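Lastlow 9 Cordless Stick Vacuum – Long-Term Review

I bought the Lastlow 9 in December to replace a corded Govach upright that had gotten too heavy to carry up the stairs. We have hardwood on the first floor, carpet in the bedrooms, and two dogs that shed all year. I paid full price from my own pocket.

Setup took a few minutes. The wand clicks into the body, the floor head clicks into the wand, and the wall bracket goes up with two screws. The screws in the box were short, so I used my own. Charging from empty takes almost 8 hours, which is long. I leave it plugged in overnight.

On hardwood it does very well. Dog hair, cereal and grit from the entry all go up in one pass on the low setting. It does push larger pieces ahead of it if you move too fast. On carpet you need the high setting, and that cuts the run time to 15 minutes. I can do two bedrooms and the hall on that, but not the stairs.

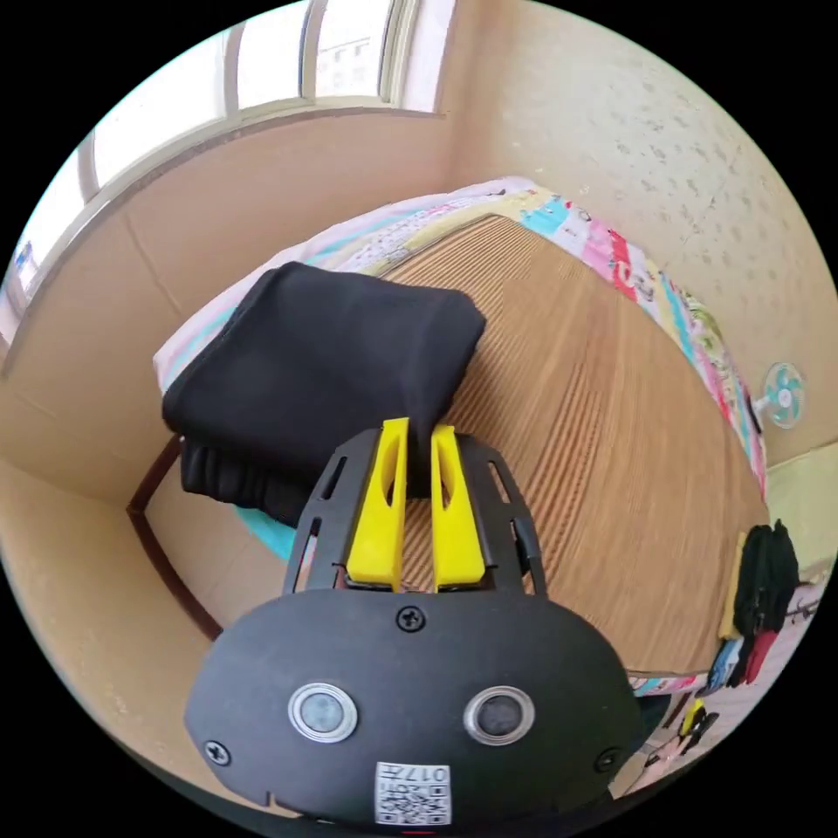

The dust cup is small. With the dogs I empty it twice per cleaning. The release button is easy to find, but hair wraps around the inner screen and has to be pulled off by hand. The filter rinses clean under the tap and needs a full day to dry. A second filter would have been nice to have in the box. I ordered one from Zemness and it fits fine.

Noise is acceptable. On low I can hear the TV over it. On high the dogs leave the room.

The brush roll has held up, though threads collect at both ends and I cut them out once a month. The crevice tool is too short to reach behind the dryer. The upholstery tool is good and I use it on the couch and in the car more than I expected to.

My sister has the Shi model, which costs more and has a bigger cup. It is also heavier in the hand, and I would not trade.

Pros: light, good on hard floors, useful upholstery tool
Cons: slow charge, small cup, only one filter

I would buy it again for a small house. For mostly carpet, get something with a cord.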